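Olesia Hrytsenko reached the cairn on Troltach at first light, radio on her back and both bootlaces undone, and laughed out loud. 796 metres! From up here the whole of Lavdale lay under cloud like milk in a bowl, and the wind was perfect, just enough to make the wire sing.

She strapped the mast to a fence post, threw the aerial over a rock and called on twenty metres.

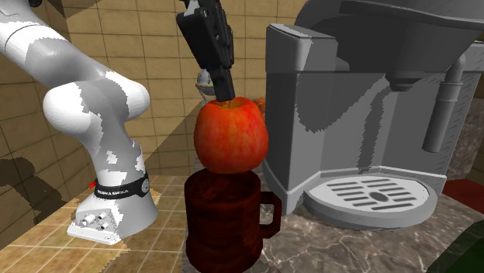

*A red apple and a dark red mug on the marble.*

Nothing for a minute, then a voice so faint she pressed the earpiece flat with her thumb. Hnatiuk! Old Hnatiuk, on the summit of Zavton, 1307 metres up and nearly 2000 kilometres away, shouting her call sign back at her.

"You're fifty-seven!" she yelled. "Summit to summit!"

"Number 73 for me," he said, "and my pencil has frozen, so wait, please, wait."

She waited, hopping from foot to foot, grinning at the sheep. They had been trying for this one since December.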